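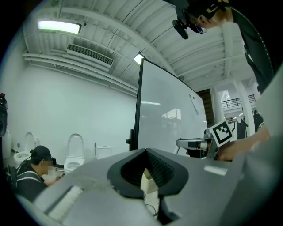
Posted by the Tirnance Ticket Desk on Feb 26, 2023

Questions about tickets for Moffat Hall

When do I receive my tickets?
Mobile tickets come by e-mail within 22 hours after the payment. Paper tickets are mailed only to addresses inside the United States. Please check the spam folder before you write to us.

How many people can the hall hold?
For a standing concert it is 3000. When the floor has chairs, the number is smaller and depends on the stage.

Will my group sit together?
If you buy all the seats in one order, yes. For separate orders we can not promise it. Please also look at the row letters, as rows A to D are on the flat floor and you may see less behind a tall person.
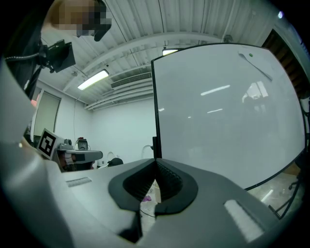
Plament wrote to us that section 44 is on the side of the stage, and that the map on our site made it look more central than it was. We have corrected the map in November. Seats in this section are now marked "side view" before you pay.

Can I return a ticket?
Only when the show is canceled. If it is moved to a new date, your ticket stays good for that date. You can also offer it for resale on the Tindance page, until the doors open.

Where do I pick up tickets left at the box office?
Go to the window on the left of the main entrance, with a photo ID and your order number. The window closes when the main act starts.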